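23rd January

Picking up from the grasp point stuff. Tiago Garcia reran the replay set overnight with the new mask and left me the logs, so most of the morning was reading logs.

Short version: segmentation is fine. Grasp scoring is not fine. Planner is doing what it is told.

Replay set is 38 episodes, all red or dark garments, all starting from a heap. Old scorer picks the highest point of the cloth almost every time. That's what we wrote it to do back when everything was towels. On a towel the high point is a fold and a fold pinches well. On a shirt the high point is often several layers stacked, fingers close on all of it, and the whole lump comes up. Then the second arm has nothing to find because there is no free edge hanging. Then the unfold routine times out and we put it down and start over. Same loop in log after log.

New scorer (branch is called prilness, don't ask me to rename it again) adds an edge term. Look for hem, collar, armhole, anything that runs as a long smooth curve in the color image AND has a depth step next to it. Weight that against height. The weight is a plain number in the config for now, edge_w. Set to 6 this morning, Tiago had it at 2. At 2 it basically behaves like the old one.

Problem with 6: it loves stripes. Any printed or sewn stripe looks like a long smooth curve and if there's a crease near it the depth check passes too. So it goes for a stripe in the middle of a panel and pinches flat cloth. Not terrible, but not an edge.

Tried:
- depth step threshold up. Kills the stripe picks, also kills real hems that lie flat on the table. Put back.
- checking that one side of the curve is table color. Works when the hem is at the outside of the heap. Useless when it's folded over on top of itself, and most of the good ones are.
- pairing parallel lines and treating the pair as one feature, then asking which side has more cloth. Half written. Think this is the right direction.

Timing. Edge pass on the full image is slow, so I crop to the mask plus a margin first. Candidate cap is 3000 points, after that it subsamples. Subsampling was random, which means two runs on the same frame gave two different picks, which is why Tiago's numbers and mine never matched last week. Seeded it now. Should have been seeded from the start. Added the seed to the log header so we can see it.

Perception config for reference, so I stop looking it up:
mask source: color + depth, head camera only
mask margin: unchanged
edge_w: 6
seed: in header
pair_lines: off (unfinished)
arm assignment: by side, see below

Arm assignment. This one cost me the most time. Arm choice is by which side of the table center the pick lands on. Simple, fine. But the planner also adds a penalty for the arm's wrist coming near the other arm, and that penalty was computed from the home pose of the idle arm and not from where the idle arm really is. So when both grippers are already parked low and forward the planner thinks the right one is way back out of the road. No collisions because the hard check downstream uses live joints, it just rejects the plan, and we get "no valid approach" with no reason given. I spent an hour thinking it was the IK.

Fixed: penalty reads live joint state now. Also made the rejection message say which check failed. Please nobody take that message out again, it was in the Beletti code and got dropped in the port.

Gripper open width: leave as is for cloth. The finger tips are pointy enough that wider doesn't help, it only pushes the heap around on the way in. Approach angle matters more. With a steep approach the tips go down either side of the fold. With a shallow one the front finger drags the cloth. Approach sampler was allowing everything from steep to nearly flat and picking on path length, so it took the shallow ones. Capped it. Config key approach_min_pitch. Needs a proper test and not just my opinion.

Calibration check before live frames. Touched both grippers to the marker and compared. Left good. Right a hair off toward the back of the table, same direction as before. Didn't touch it, I don't want to change calibration and scorer on the same day and then argue about which one did it.

Live frames after lunch. Red jersey, bunched up, head view:
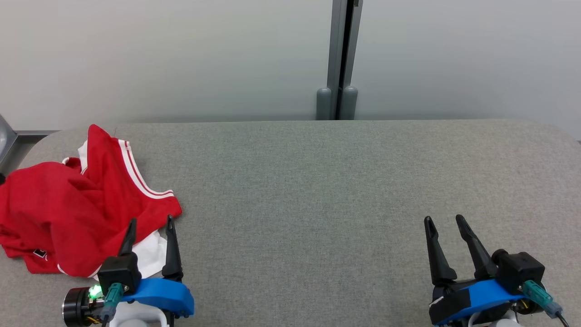 p. 38

Good test frame, keep it. Two thin white lines running along a curved edge over the upper part of the heap, hem or armhole, can't tell which from the picture. It's just what the pair_lines thing is for. There's also white cloth showing in two places, near a fold at the top and again low right close to the left gripper, and the color half of the mask doesn't like white. With color only the mask comes out with holes there. With depth in it fills. So depth stays in, even though it's noisier on the soft tabletop.

Heap also goes out of view on the left. Mask touches the image border, and the edge pass was treating the border as an edge. Of course it was. Long, straight, perfect score. Added a strip along the border where edge candidates are thrown out, height candidates still allowed.

Picks on this frame, offline, same seed:
old scorer: top of the heap, lump
new, edge_w 2: same spot, moved a hair
new, edge_w 6, before border fix: image border, nonsense
new, edge_w 6, after border fix: on the white lines, about the middle of the arc

Last one is where I'd pinch it by hand. One frame though, doesn't mean much.

Assignment gives left arm, makes sense with the pile that far over. Right arm gets no job in the first step. Want to look at whether it should move somewhere useful while it waits, like toward wherever the second grasp is likely to be. Grostico planner has a hook for this (pre_stage) and we never call it. Later.

Small dark patch or logo on the red, lower left part of the shirt. Edge pass gives it a tiny score because the outline is short. Fine. A bigger chest print might be a different story, need a shirt with one.

Tooling notes

Replay viewer draws candidates in red. On a red jersey. Changed to cyan.

Viewer also doesn't show which arm was assigned, you have to go dig in the log for it. Added a letter next to the pick. Ugly but readable.

Log files now split per episode. The one giant file was making the Görtz parser choke, it reads everything into memory before it does anything. Not fixing the parser, splitting is enough.

Branch state: border strip, seed, live joint penalty, rejection message, pitch cap are all commited. Pair lines is on my machine only, don't wait for it. edge_w default left at 2 in main so nothing changes for the people running towels.

To do
- finish pair_lines, run on full replay set, compare against plain edge term
- rerun the whole set with seed fixed, Tiago's machine and mine, see that they agree
- pitch cap on/off, live, same garment
- right arm calibration, seperate day
- ask Tiago if the replay set can get some light colored garments in it, all red and dark is hiding mask problems
- pre_stage hook, read the code at least
- write down what counts as a good first grasp. We each score it differently. I say one layer or a hem, Tiago says anything that leaves a free corner. Needs settling before the March runs or the table of results is worthless

Left the rerun going with edge_w at 6. Output goes to the usual folder, subfolder prilness_seeded.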